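4.2 Registo de volumes no terminal de expedição

Antes de iniciar o turno, confirme que o terminal Draltora está ligado à rede do armazém e que o leitor de códigos se encontra no suporte.

1. Inicie sessão com o número de operador e selecione o cais de carga.
2. Abra o menu Expedição e introduza o código de rota 2218.
3. Leia a etiqueta de cada volume. O visor apresenta o destino e o peso declarado.

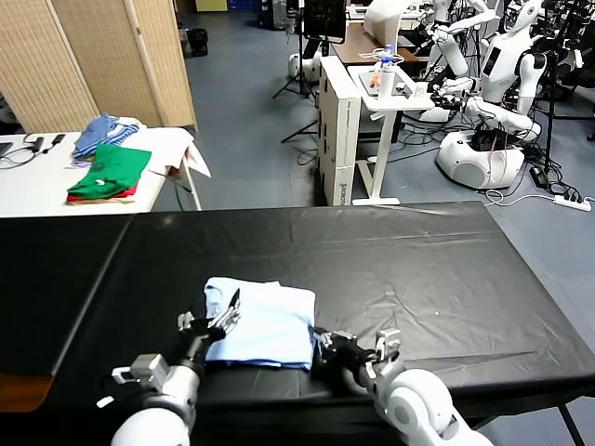 Štěpánka Tóth observa que, no entreposto de Prekgate, a leitura só é aceite depois de fechada a rota anterior, e pede que o passo 2 o mencione.

Nota: a observação aplica-se a todos os entrepostos. Feche a rota anterior no menu Rotas - opção Encerrar - antes de introduzir o novo código.

4. Agrupe os volumes por destino. Cada manifesto admite no máximo 100 linhas; os volumes excedentes passam para um segundo manifesto.

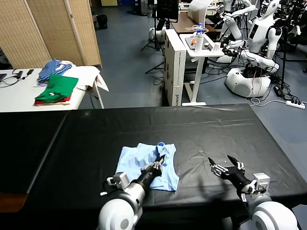
Figura 13. Peça azul-clara sobre mesa com cobertura preta.

5. Prima Validar. Se surgir o aviso E-13, repita a leitura do último volume.
6. Imprima o manifesto em 2 exemplares e entregue um ao motorista.

Atenção: não desligue o terminal durante a transmissão ao sistema Flemoren. Os manifestos interrompidos têm de ser anulados pelo responsável de turno. 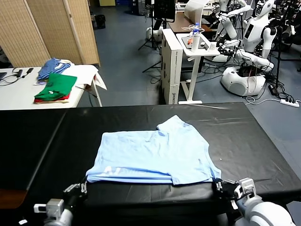
Figura 14. T-shirt azul-clara dobrada.

7. Verifique se o estado da rota passou a Transmitida e termine a sessão.

Revisão de 22 de julho de 2025.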